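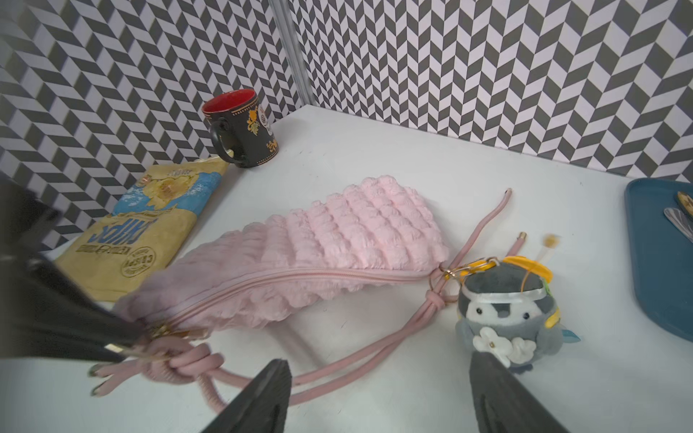 Lost bag brings a crowd to the repair table in Tavimham

The repair table at the Loureiro hall in Tavimham had its busiest afternoon of the year on 24th November, and many of the visitors came with the same kind of problem: a bag with a tired zip or a strap that does not hold any more.

The table is open to all residents and the help is free. People pay only for new parts, such as rings, pulls and rope. According to Nadine Akl, who keeps the accounts, the group has received 3,812 in gifts since August and hopes to reach 4,000 before the end of the winter. The money is for a second sewing machine.

Akl believes that small bags have become the most usual work of the table. "Before, it was trousers and lamps," she said. "Now people bring the bag which they use every day, and they want it back the same evening."

A pink shoulder bag with a quilted, bubbly surface received much attention. It has a rope strap with knots, and a plush penguin with a white flower hangs from it on a gold ring. The bag had been left in the hall in August and stayed in a cupboard until Majdi Hakim recognised the penguin from a notice at the bus station in Windovton. The owner, Zulmira Torres, travelled 11 miles to collect it.

"I was sad for the bag, but for the penguin I was more sad," said Torres. She stayed for two hours and learned how to tie the strap again by herself.

Valter Moreira, who teaches the knots, asks visitors to empty their bags at home before they come. He also recommends to bring the old parts, even if they are broken, so that the new ones can be compared with them. A rope strap can usually be made shorter without cutting – the extra length goes into the knot. For a zip that is stiff, he first tries a little candle wax on the teeth.

Over 70 people signed the visitors' book during the afternoon. Some of them came from Flaltton, where a similar table closed last spring when the room was sold.

The next meeting will be in the same hall, from two o'clock until six. Visitors with large items, for example suitcases or tents, should speak with Benjamín Fuentealba at the library desk first.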